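Home | Ask | Topics | Kitchen & Storage | Garden | Sign in

We use cookies to keep you logged in and see which pages get read. Accept | Settings

Lid won't sit right on big clear storage box - any tricks?

Posted by Akon, Friday, February 14, 2020

Got a load of clear plastic boxes for the cupboard under the stairs. Big lids, ribbed on top. Every time I put one on it ends up skewed, one end hanging over and the other end open. I push it down and the far side pops up. Am I doing it wrong or are the lids warped?? 16 boxes so would rather not send them back. They've been in the shed since September if that matters. Also is there any point labelling the lids, or do I do the boxes.

Jarkside

Cold shed won't help, plastic goes stiff. Bring them indoors overnight then try again.

Don't press in the middle. Lower the lid flat over the box, a hand at each end, and slide it till the overhang looks the same both ends. THEN press. Corners first, opposite pairs, then along the long sides. If you start at one end the whole thing creeps away from you, thats your skew.

Check it isn't overfull as well. One jumper sleeve over the rim is enough. Leave roughly 2 cm at the top.

Still rocking on an empty box? Lay the lid on a worktop. If a corner lifts then yes, warped. Mine were left under a heavy stack all summer and 5 of them went like that. Warm water in the bath, flat board on top, leave it to cool. Got most of them back, one was hopeless and is now under a plant pot.

Label the box, on the short end facing out. Lids get swapped.

Quansah

just buy better boxes

Firnutero

Agree with Jarkside re both ends. Would add, look for the handle bit in the rim, some lids have a little notched area moulded in at the end. Get hold of it there and you can shift the whole lid along without it bending. Much easier than shoving the top, the ribs stop it flexing so it just skates off.

If its hanging over the left, lift slightly, draw it right, look at the other end before you let go. Stand at the long side of the box so you can see both ends at once, and do it on a table, not on the floor of the cupboard. My knees say so too.

Lid over too far to the left, still needs to come across:

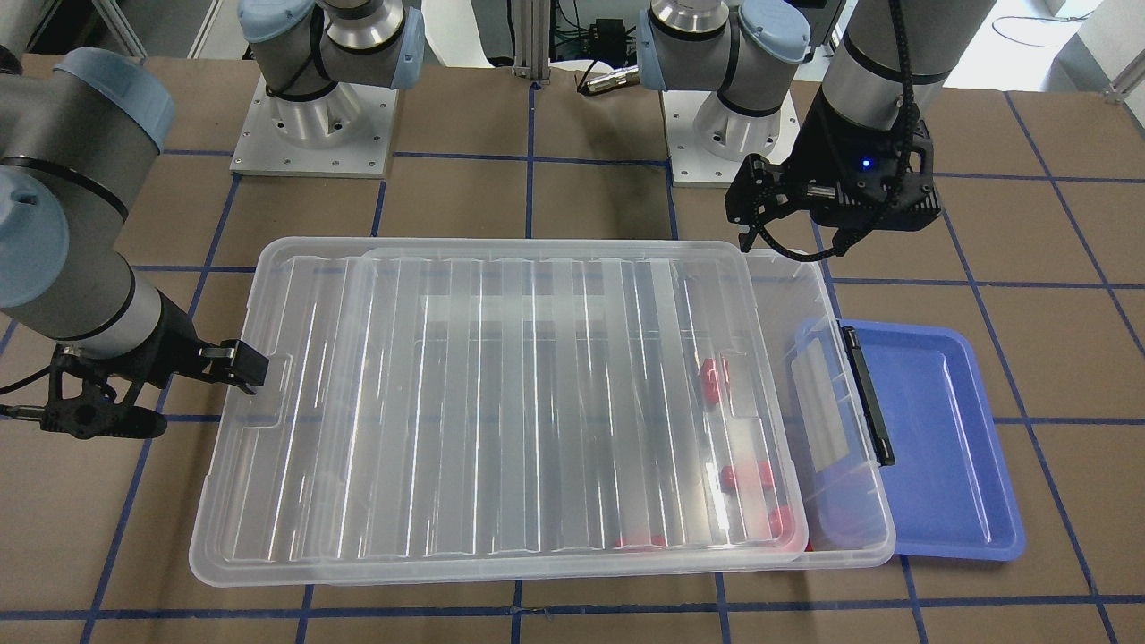 Comments

Akon: Overnight indoors did it for all but 2. Doing the bath thing tonight, thankyou

Quansah: still say better boxes

Jarkside: Glad its sorted. Dont use boiling water!!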